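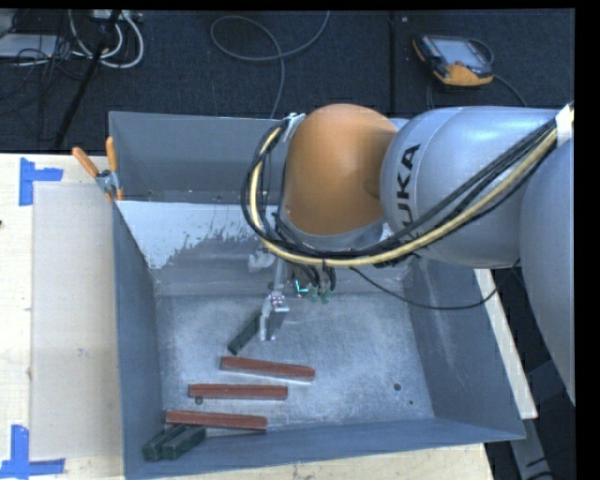
Re: [cardlist] Storing commons - row boxes vs. binders

Muthu Pisharody wrote:
> I have finally sorted the Yeoman base sets by year and team, and I am
> stuck on where to put them. Right now it is one 3,000 count box per
> year and they are heavy enough that I dread pulling one off the shelf.
> The dividers lean, the cards at the back bow, and I have found soft
> corners on cards that were fine when they went in. Is it worth moving
> everything to pages? Also, does anyone bother with top loaders for
> anything under a couple of dollars?

Muthu,

I would not move base cards to pages. Nine-pocket pages cost more than most of the cards you would put in them, and a full D-ring binder has its own corner problem when the first pages catch on the rings. I keep complete sets I like to look at in binders. Everything else is in boxes.

The bowing comes from slack in the row. A row that is nearly full holds its cards upright. A row that is two-thirds full lets them slump, and the ones at the back take the curve. Fill the gap with a foam block cut a little narrower than the row. I cut mine from packing foam with a bread knife. Do not use crumpled paper. It settles, and you are back where you started by the next time you open the lid.

Do not overfill either. If you have to pry cards apart to get a finger in, the row is too tight, and most of your soft corners were probably made on the way in or out. I stop when I can tip the whole row forward and see the top third of each card.

On weight: go to the 800 count single row boxes for anything you handle more than once a year. They stack well enough if you keep the stacks short. I put mine four high, label on the short end, and the bottom ones have not crushed. I still use the large boxes for duplicates, which I open maybe every other March before the Tirnthorpe show.

Dividers. The thin plastic ones lean because they are taller than the cards and have nothing to rest on. Trim them to 1/4 inch above the card, or buy the stiff ones from Skistside. I bought 200 of those last year and have broken 2, both by dropping a box on them.

On top loaders: I use penny sleeves for anything I would be annoyed to damage, and a top loader only if the card is going in the mail or is worth more than ten dollars. Top loaders eat space. A row that holds 800 raw cards holds a small fraction of that in loaders, and they scratch one another if they go in without team bags. For the middle tier I use semi-rigids, which take less room. Getting a card out of one without dinging a corner takes practice, so practice on commons.

Some other points, since you mentioned the basement in your first message:

Keep the boxes off the floor. Wire shelving is fine if you lay a sheet of hardboard across it. Without that, the wires press lines into the bottom of the box.

Glossy stock sticks. The Nomeck inserts are the worst I own. I had a run of 39 of them that came out as a brick after one humid summer, and I lost the surface on most of them trying to separate them. Sleeve those individually even if they are worthless, or put them somewhere drier than a basement. I run a dehumidifier set to 45 percent and have had no bricks since.

Rubber bands, no. Not even for a day. I still get lots in trade with a notch worn into both long edges.

Write the contents on a card and put it in the front of the row as well as on the box. Lids get swapped.

For the record, my numbering is year, set code, first card, last card. A spreadsheet keeps the box number against each range. It took most of a winter to set up and I would drop the team sort if I were doing it over - straight numerical order is faster to file and much faster to check against a want list. If you have already sorted by team, leave it alone until you have a reason to touch every card again.

I am short a few high numbers from the second Yeoman series. If you have duplicates, send me a list off the group and I will go through it Friday.

> P.S. Are the lids on the two-piece boxes supposed to be that loose?

Yes. Fold the bottom flaps in the other direction and they tighten up a little.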